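Tin can (food and drink)

A tin can is a sealed metal container used to keep food or drink good for a long time. I've been keeping this entry going for years now, mostly out of love for the things, so forgive me if I wander a bit (I will wander).
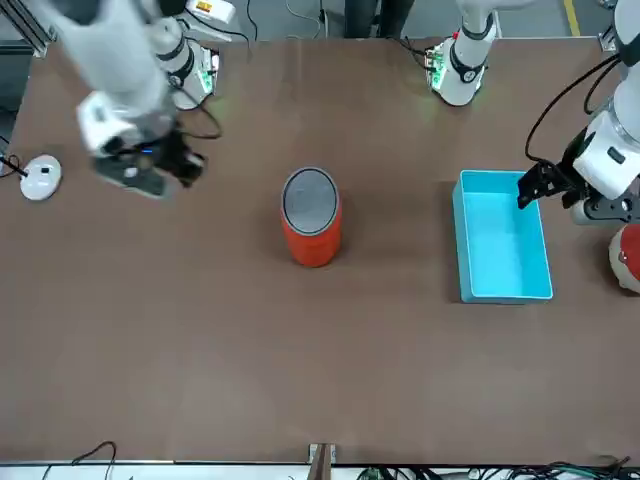

Let's start with the name, which is a bit of a fib. Most food cans are steel with a very thin layer of tin on the inside, and plenty of newer ones have no tin at all, just a coating. Drink cans are nearly always aluminum. In Britain people say "tin" for the food kind and "can" for the drink kind, and in the United States we say "can" for pretty much everything. My friend Kirsty Mellor grew up in Kovthorpe and still asks me for "a tin of beans," and after all this time I've started saying it too!

Where cans came from

The idea goes back to France in the early 1800s, when cooks and military men were trying to find a way to feed soldiers far from home. The first try used glass jars, sealed up and boiled. It worked well, but glass is heavy and it breaks. A British patent for keeping food in tin-plated iron followed in 1810, and within a few years sailors were eating canned beef at sea.

Those early cans were made by hand. A worker cut the sheet, bent it around a form, soldered the side and then soldered on the ends. Food went in through a small hole in the top, and the hole was closed with one more dab of solder. It was slow work, and the cans were thick and heavy. The funny part – and it's my favorite thing to bring up at dinner – is that proper can openers didn't show up until decades later. People used a hammer and chisel, or a knife, or whatever they had.

How the seal works

The double seam is what made modern canning possible, and I think it's a lovely bit of design. The edge of the lid curls around the edge of the body, and then the two get folded and pressed flat together with a thin line of sealing compound in between. No solder needed. You can see the seam if you run your thumb around the rim of any soup can. It feels like one solid ring, but it's five layers of metal squeezed tight.

Once the can is closed, it gets heated under pressure. The heat kills the germs that would spoil the food, and the seal keeps new ones out. Foods low in acid, like beans, corn and meat, need a hotter treatment than tomatoes or peaches do. That's why home canners are told to use a pressure canner for green beans and can get by with a pot of boiling water for jam.

Shapes and ridges

Cylinders won out early on. They're strong, they roll nicely down a factory line, and there are no corners for the pressure to pick on. Flat cans are still common for fish, and you'll find odd shapes for ham. The ridges on the side of a food can (the trade word is "beads") stiffen the wall so that thinner metal can be used. Drink cans don't need them, as the fizz pushes outward and keeps the wall firm.

Labels

I could go on about labels all day. The early ones were paper, glued on, and many were gorgeous. I have 309 of them in albums, mostly fruit and fish, and eight of those are from Delić, a small cannery that packed plums and peppers. Borislav Radulović, who traded me the Delić set, had kept them flat between the pages of an atlas. The plum one has a bright blue border and I'd save it first in a fire.

Paper labels are still used on most food cans. Drink cans have theirs printed right on the metal before the can is filled, and so do some fancier food brands. The old Pamow sardine cans were printed this way, and they hold up much better than paper if you're a collector with a damp basement. Ask me how I know.

Storing and using canned food

Canned food stays safe for a very long time if the can is in good shape, though the taste and color slowly fade. Keep cans somewhere cool and dry. A small dent in the side is usually fine. A deep dent on the seam, a leak, or a bulging end means the can should go in the trash without a taste test. I'm a relaxed person about most kitchen rules, but I won't budge on that one.

Leftovers are best moved to another container before they go in the fridge, mainly for the flavor.

Recycling

Steel and aluminum can both be melted down and used again, over and over. Steel is easy to sort since a magnet will grab it. Rinse the can and check your local rules about lids – in Claltby they want the lid tucked inside, and my own town wants it loose.

Collecting

Can collectors tend to pick a lane. Beer cans are the big one, coffee cans have a loyal crowd, and then there are the label people like me. Condition matters most, then age, then how many are left. Rust is the enemy. If you're opening a can you'd like to display, do it from the bottom, so the top still looks whole on the shelf.

See also: Can opener; Home canning; Mason jar; Sardine

Last updated: August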